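Can a machine clear the table yet?
Members' newsletter, September 2025

In June we asked readers which household job they would hand over first if a machine could be trusted with it. We had 230 replies. Clearing up after a meal came top by a long way, ahead of ironing and changing a duvet cover. One reader in a second-floor flat said she would give up her spare room to anything that could empty a dishwasher and put the glasses in the right cupboard.

So this month's column is about clearing up, and how near anyone is to selling you something that does it. The short version is that the arms are good, the hands are fair and the judgement is patchy. Most of the work is now going on in simulated kitchens, where a robot can be set the same job again and again and no real plates get broken.

A table after supper is harder than it looks. Every item wants a different hold. A bread roll is light and can be pinched from almost any side, but squeeze it too hard and you have crumbs. A wine bottle is heavy at the bottom and will swing if it is picked up by the neck. Salt and pepper shakers are small enough to knock over on the way to something else. 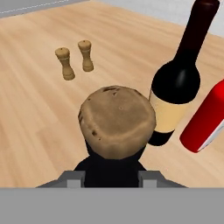
Can I buy a robot that will clear my kitchen table?
At the moment you can't, at least not one that will do it unattended in an ordinary home at an ordinary price. What you can buy is a machine for one job, such as vacuuming a floor or mowing a lawn, and that is likely to be the case for a while yet.

The trouble is in the word "ordinary". A factory arm does well because the factory is built round it. Parts arrive the same way up, at the same height, and people are kept back behind a guard. A kitchen has children in it, and a cat, and a drawer that sticks. Things get left where they were last used. If you move the toaster, you don't expect to have to tell anyone.

I spent a morning at Gellard, a small firm that fits out packing lines and has lately taken an interest in kitchens. Their engineers run practice jobs in simulation before they let anything near a real worktop. The set they showed me has 400 tidying jobs in it. Each is written as a short instruction of the kind you might give a teenager: put the roll in the bowl, move the bottle away from the sink, stand the shakers together. On their latest run the arm finished 219 of them without help. They were quite open about the rest. Of the failures, 138 were put down to the grip, either missing the object or losing it on the way. The others were a mixture of wrong object, wrong place and running out of time.

I thought the figure for grip was high, given how long people have been building robot hands, and I said so. The reply was that a packing line handles perhaps a dozen shapes in a year and a supper table can have that many on it at once. A hand that suits a box is not much use on a pear. Two fingers are simple and strong and easy to mend. More fingers bring more motors, more cost and more to go wrong, and so far they haven't brought enough extra skill to pay for themselves.

Clear plastic is another sore point. Cameras see a printed label well and a see-through bottle badly, particularly against a pale wall. Reach matters too. An arm fixed in one place can work only as far as its elbow lets it, and to get at something behind a tall bottle it has to come over the top or go round the side.
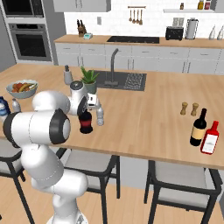
Salamatu Adebisi
Home and Workshop Editor

Then there is the question of where the thing lives. An arm with enough reach to cover a kitchen island takes up a good deal of the room you cook in. Kermani, who supply arms to joinery shops, told me they have been asked about ceiling rails, so that the arm could be parked out of the way when people are eating. They have drawn it up but not built one. A rail needs a strong ceiling, and plenty of houses don't have one where it would be wanted. The other way is a base on wheels, and then you need a clear floor, with the chairs pushed in every time.

Shop floors are a bit further on. Drekex run a bakery supply warehouse and have had two arms moving trays since last year. The trays are all one size and the arms do the job well. What they don't do is pick up a tray that has been dropped, or notice that a label has been stuck on upside down, so a person still walks the line. The warehouse manager told me she had not cut any jobs but had changed what was in them. There is less lifting and more checking, and some of her staff like that better than others do.

Zilik, who make kitchen units, are coming at it from the other end and asking what a cupboard would have to be like for a machine to use it. Their ideas so far include handles you can hook from above, shelves that pull right out, and a plain mark on the inside of each door so that a camera knows which one it has opened. I liked the pull-out shelves for my own sake – my knees are not what they were – and I suspect a good many readers would say the same. They hope to have a sample kitchen to show, though they wouldn't give me a date.

If you are tempted by anything on sale now that is described as a home helper, ask the seller three things. Does it work without someone steering it from elsewhere? What is the heaviest thing it can lift with the arm stretched right out, which is always less than it can lift close in? And who comes to mend it, and how soon? I put these to two sellers by telephone. One answered the first question clearly and neither answered the last.

Several of you wrote in about dishwashers in particular, and whether loading one is easier for a machine than putting things away afterwards. I have asked Gellard to try both and will report what they find. If you have used a robot arm at work, in a kitchen or a workshop or anywhere else, please write to the usual address and say what it did and what you still had to do yourself. Letters about robot mowers are being held over for the garden pages.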